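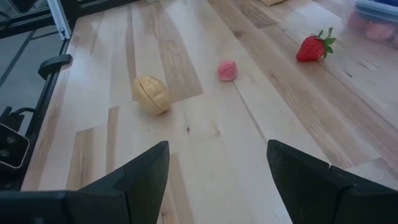
How often should play food be washed in a shared playroom?
Once a week is enough for most hard pieces, and the same day for anything that has been in a child's mouth.

Verklow Publishes Free Care and Sorting Guide for Play Food

Verklow, the toy lending service, has released a free guide to cleaning, sorting and storing pretend food. It is written for preschools, libraries and families who keep a play kitchen, and it can be picked up at the lending desk starting Thursday.

The guide runs to 10 pages. It covers plastic, painted wood and felt pieces, with a short section on storage tubs. It replaces the single sheet that used to go out with each loan.

Play food is the most borrowed group in the Verklow collection. The service has 3,728 pieces of it on its shelves, packed into 171 kits. Fruit is the part that comes back incomplete most often. A strawberry or a small peach will fit in a coat pocket or under a couch cushion, and it may be weeks before it is found.

"We had the same calls every week," said Adeel Tarar, who manages lending at Verklow. "People wanted to know if they could put the fruit in the dishwasher, and what to do when the tub came back with two kits mixed together. It made sense to write it down."

Cleaning

The guide recommends warm water, mild dish soap and a soft brush for hard plastic pieces. Seams, creases and the dimples on berries need the brush. Leaves and stems should be held at the base while scrubbing so they don't work loose. Pieces should be left on a towel overnight before they go back in a closed container.

Hollow pieces should not be soaked. Water gets in through the seam and is hard to get out again. Wood should be wiped with a damp cloth and dried right away. Felt is washed by hand in cool water.

Dishwashers are not recommended for any borrowed kit. Some plastic will take it and some will not, and the pieces are rarely marked.

Sorting

Verklow suggests tipping the kit out onto a clear table and putting pieces back one kind at a time, starting with the smallest. See-through tubs are preferred to solid ones. Each tub should carry a label on the side as well as on the lid - lids get swapped.

Kits for children under three should be kept apart from the rest. The guide asks borrowers to check every small piece with a small-parts tester before it goes to that age group, and to set aside anything cracked or peeling.

Trial

Six preschools tried a draft of the guide in February, among them Vimell and Daza. Their comments led to larger type and a tear-out checklist inside the back cover.

"The checklist is the page we use," said Thaddeus Rosenthal, lead teacher at Vimell. "It's taped up over the sink. The children do the sorting themselves now, and they are stricter than I am."

Printing was paid for by Drukeo, a local print shop.

Borrowers who find a stray piece at home can return it at any time, with or without its kit. There is no late fee on single pieces.

Verklow is open for loans and returns from 10 a.m. Press copies of the guide are available from Adeel Tarar at the lending desk.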